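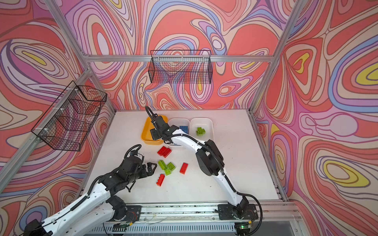
Boletín ladrillero, n.º 4
2/2/21

Va hilo rápido sobre comprar bloques de construcción de segunda mano al peso, que me lo habéis preguntado mil veces y siempre contesto a medias. Escribo desde el tren así que perdón por las erratas

Primero: el lote mezclado casi siempre sale mejor que el set "completo" usado. El set completo nunca está completo. Falta el parabrisas. Siempre el parabrisas

Mi último lote, mercadillo de Tillier, 2869 piezas según el vendedor. No las he contado ni pienso. Venían con pinzas de la ropa, un dado y arena como para una maceta

Cosas que miro antes de pagar:
meto la mano hasta el fondo de la bolsa (arriba ponen lo bonito)
huelo. Sí. El tabaco no se va
busco ruedas y bisagras, si no hay es que alguien ya pasó por ahí
blancos amarillentos: pido rebaja

Lavado. Agua tibia, jabón de platos, bolsa de malla de las de los calcetines. NADA de agua hirviendo, que deforma, y nada de secador. Las pegatinas aparte porque se levantan. Los motores y las luces ni se os ocurra meterlos, trapo húmedo y ya

Secar: toalla vieja, una noche entera, darles la vuelta por la mañana. Con los tubitos hacia abajo escurren mejor

Y ahora la guerra. ¿Por color o por forma?

Yo empecé por color como todo el mundo. Queda precioso. Luego buscas una placa de dos por tres negra dentro de un cajón negro y te quieres morir

Con menos de 1000 piezas, color y tan contentos. A partir de ahí, forma. En la balda de arriba me quedan tres cubos por color, solo con ladrillo básico, el verde lima incluido (que no combina con nada y del que tengo muchísimo, de verdad de dónde sale tanto verde lima)
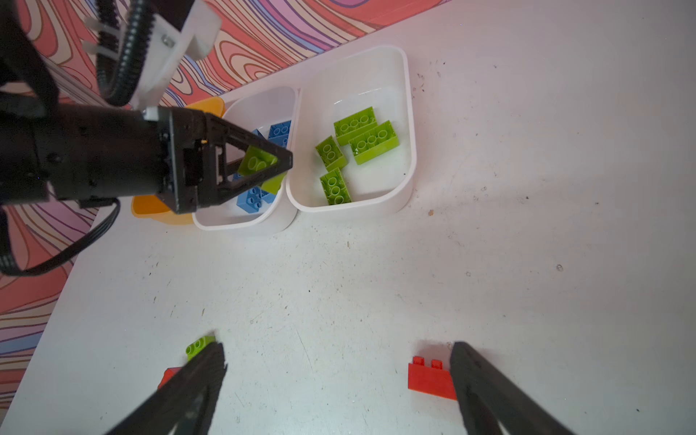
Me escriben por privado que por forma es un infierno con niños, que los suyos piensan en colores, quieren "la nave roja" y punto, y que en cuanto cambió los cajones dejaron de recoger. Que prefiere perder ella diez minutos buscando la bisagra.

Pues mira, razón no le falta. Si quien recoge tiene cinco años, que mande quien recoge. Lo mío vale para adultos con demasiado tiempo y una mesa grande

Término medio que me funciona con mis sobrinos: lo grande por color, lo raro por forma. Ruedas juntas, ventanas juntas, muñecos juntos. Lo demás a su cubo y a merendar

Cajas. Las de Trivent son baratas y apilan bien pero la tapa se abre sola si la coges de lado, aviso. Las de Lendine cierran de maravilla, cuestan el doble. Yo tengo de las dos y no he aprendido nada

Para piezas minúsculas, cajita de aparejos de pesca. La mía es de Hầu, la tienda del puerto, me la dejaron a buen precio porque venía sin un separador

Piezas de imitación: encajan flojas o encajan demasiado. Mirad dentro del tetón si lleva marca. Yo no las tiro, van a una bolsa y sirven de relleno para montañas, cimientos, lo que no se ve

Ah y lo de los blancos amarillos, agua oxigenada y sol, lo probé en julio con un puñado. Mejoran algo. Pero cuidadito que algunas se me qeudaron quebradizas, no lo haría con nada que os duela perder

Me bajo ya. Si alguien tiene parabrisas transparentes de sobra cambio por verde lima, todo el que queráis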